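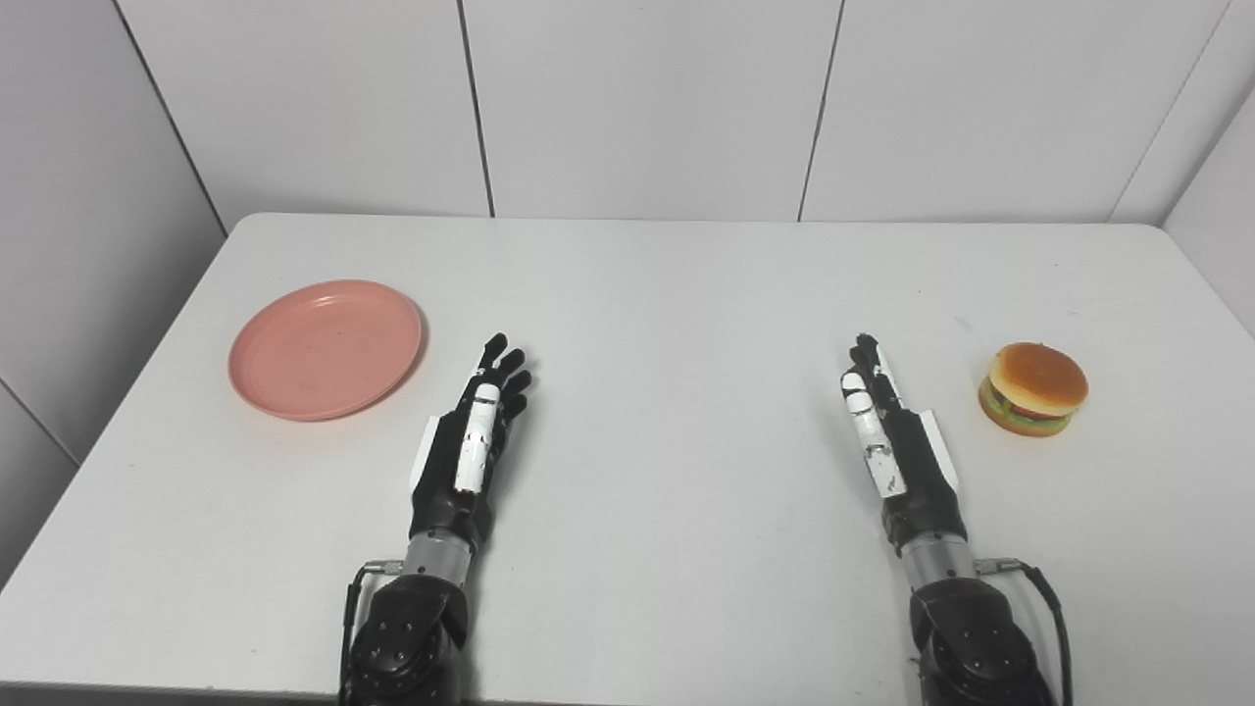 Figure 1. Workspace with a pink plate and a toy hamburger.

3.2 Withdrawal during competition

We coded 2,434 entries from the Tristhorpe results archive, covering four seasons of club gymnastics. A withdrawal was counted only if the athlete had completed at least one apparatus. Of the 36 cases found, most came after the vault – usually the first event of the day. Scratches before warm-up were left out, as in Ndlovu's scheme. Meets held at Himanitz in September used a shorter entry form, and their reasons for withdrawal are reported separately in Section 3.3.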